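Snack box packing: notes for the January round

The break room boxes at Skerus are packed by hand on the long table by the window. Contents vary with what Groreo has in stock. Wrapped sweets and chocolate bars are laid out on the fleece blanket first, sorted by size, and the printed side is kept uppermost so that labels can be checked against the packing list.

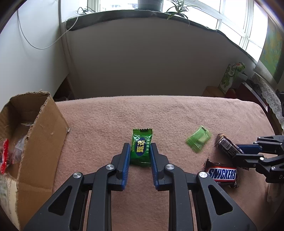

Sweets and chocolate bars on the blanket, with the open carton to the left.

The limit per carton is 630 g net – this includes inner bags but excludes the carton. Bars go along the walls, small sweets fill the corners. Soft items such as bread go in last and must not carry weight. Cartons are reused until the flaps no longer close, after which they are flattened for recycling.

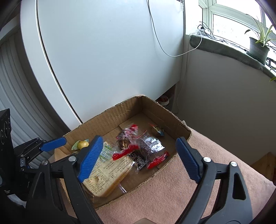
Skerus, 22 January 2025

A carton with a ragged upper edge can still be used for internal delivery if the base is sound. Tape the edge on the outside only. Clear packages should lie with the text panel readable from above – Trunow list 2 has the current allergen codes. Spare cartons are on shelf 9.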